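Lend the toys out

Posted 2024-09-06

My membership card for the Pruvisdale toy library is number 284, and it lives in my purse in front of my bank card, which tells you something about how often I use each of them. I love the place. I have been meaning to write about it since July, when we borrowed a marble run so large that we had to eat dinner on the floor for a week, and now that the schools are back and the house is quiet I can finally get on with it.

My view is a simple one. Every town with a book library should have a toy library too, paid for in the same way, open at sensible hours and treated as a normal part of growing up there. I don't mean a box of tired jigsaws in a church porch (though I have had some very good jigsaws out of church porches). I mean shelves, a catalogue, a desk, somebody paid to sit at it, and a carpet you can spread things out on before you choose.

Think about how a toy is used. It arrives and for a few days it is the only thing in the world. Then it is one of several things, and then it goes under the bed. Grown-ups get cross about this, and I used to be one of them, muttering about waste while I picked bits of plastic farm out of the hoover. But a small child who has finished with a shape sorter has finished with it in the same way I've finished with a novel. She's got the good out of it! Why would we want her to go on posting the same triangle through the same hole until she's at school? The trouble is only that we bought it, so it has to sit about the house reproaching everyone.

Borrowing gets rid of that feeling completely. Ours costs five pounds a year for a family and you can keep most things for 10 days, longer if there's no one waiting. When the toy goes back it goes back, and I have seen far fewer tears over this than I expected. My youngest likes handing things over the desk. She likes the stamp. I think she would borrow a brick if it came with the stamp.

And then there are the toys you'd never dare to buy. We had a glockenspiel, which I would not have had in the house for good at any price, and it was wonderful for as long as it lasted. We had a wooden train with a crane on it. We had a game called Mulari, where you stack little curved boats on a tippy island, and I want to put in writing that I have never been so absorbed by anything meant for ages four and up. My sister drove over from Ellmont for tea and stayed until after dark because she wouldn't go home on a loss. 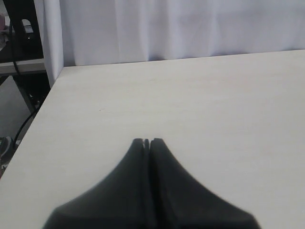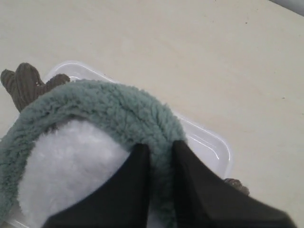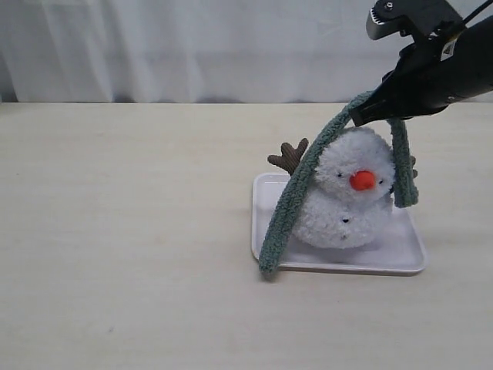

A white, fluffy snowman and a fuzzy grey-green strip, in the third of these.
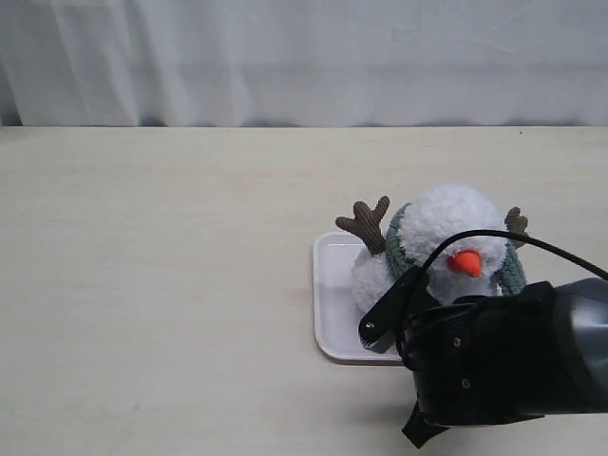

What happens if a borrowed toy gets broken or a piece goes missing?

At our library you tell the desk when you bring it back, and they note it on the card inside the box. Small pieces are replaced from a tin of spares, and families are only asked to pay if something large has been lost altogether.

I put that in because it's the thing other parents ask me first, and I understand why. It was my worry too. I spent our first loan following the children from room to room with the lid of the box in my hand. But toys that live in a library are chosen to be dropped, and the people who run one have seen far worse than anything your family can come up with. A book comes back with jam on it now and then and we don't close the book library.

The harder question is money, and I don't want to skip over it in my excitement. A toy library needs a room, and rooms are what councils are shortest of. Ours shares with the book library on Ekpo Road, taking over the end where the old newspapers used to be kept on sticks. It opens at 10 in the morning and the noise is, well, there is noise. Some of the regular readers minded at first, and I have sympathy with them, as I can't read with a drum going either. What settled it was a proper door. I'd say to any town thinking of trying this that the door should come before the toys.

Could the money be better spent on something more serious? People say so, and they usually mean books, or a bus. I'd like more books and another bus. But I don't accept that play is the unserious one in that list. Children learn to wait by playing, and to lose, and to argue over rules without hitting each other, mostly. A family in a small flat with nowhere to store a sit-on tractor has as good a claim on a sit-on tractor as anyone with a garage. For a week or so they can have it, and ride it up and down the hall, and then it's somebody else's turn to have the hall full.

I have a few wishes. I'd like things for older children, who get forgotten the moment they can read: proper model kits, chess clocks, a decent telescope. I'd like toys for grown-ups, too, without anyone having to bring a child along as an excuse. A man in the queue ahead of me last month was borrowing a kite, on his own, and looked so pleased about it that I nearly followed him up the hill. And I'd like the opening hours to stretch past teatime, for people who work.

When I was small, the nearest we had to this was a cupboard at my infants' school that was opened on wet days. I can still remember the smell of it, and a tin bus with one door that opened and one that was painted on. I never owned that bus and never wanted to. It was enough to know it would be in there the next time it rained.

We walk to the library in 11 minutes if no one stops to look at the canal. The marble run is out to another family at the moment, and my eldest has put our name down for it again, so the kitchen table will need moving.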